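# Plastic or wood drawers for small hardware?

**gluepot_dan**

I'm finally sorting the garage and I need to decide on storage before I buy anything. Right now all my screws, washers and hinges are in coffee cans and a couple of yellow plastic bins.

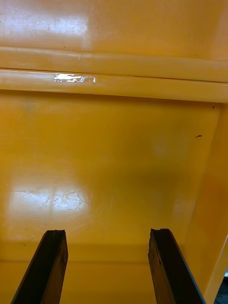

The choice is between a wall of Gradby plastic drawers and building a wood cabinet myself. I have 400 dollars set aside. The plastic set comes to 423 with shipping, so I'd be over a little. Wood would be cheaper if I use what's on the rack, but it would take me most of February.

**m_ragnarsson_shop**

Buy the plastic. I built a wood cabinet with 70 drawers and it took the whole winter. Every drawer needed fitting, and half of them stick in July. It looks nice and I would not do it again.

**Platow_Pete**

Disagree. Plastic drawers crack at the front lip once you load them with anything heavy. I had a set from Workholm and lost four drawers to a box of lag bolts. Wood drawers can be repaired.

**m_ragnarsson_shop**

Lag bolts don't belong in small drawers. Put them in a bucket or a steel tray on the bottom shelf.

**Platow_Pete**

They were in the large drawers. The set was sold for hardware.

**vondracek_l**

I use both. Plastic for anything under two inches, wood trays for the rest. Label the fronts before you fill them. I did mine after and had to empty the whole bottom row again.

Also check the depth. Many plastic sets are shallow front to back and you can't lay a long hinge flat.

– Ľubomír Vondráček

**gluepot_dan**

Depth is a good point. My longest hinges are strap hinges off an old gate, so those won't fit in either one. I can hang them.

What do you use for labels? Tape falls off in my garage every summer.

**vondracek_l**

Paint marker straight on the plastic. Acetone takes it off if you change your mind, but test a corner first. It will cloud some plastics.

**kestrel44**

Don't use acetone on clear drawers at all. Rubbing alcohol works on most paint markers if you give it a minute.

Before you spend 400 on anything, throw stuff out. I had 100 drywall anchors I was never going to use. I ended up needing half the drawers I'd planned for.

**gluepot_dan**

Fair. I'll go through the cans on Monday and then measure the wall. Leaning plastic for the small stuff, and I'll knock together two trays for the bolts.

**Platow_Pete**

Get a few spare drawers with the order.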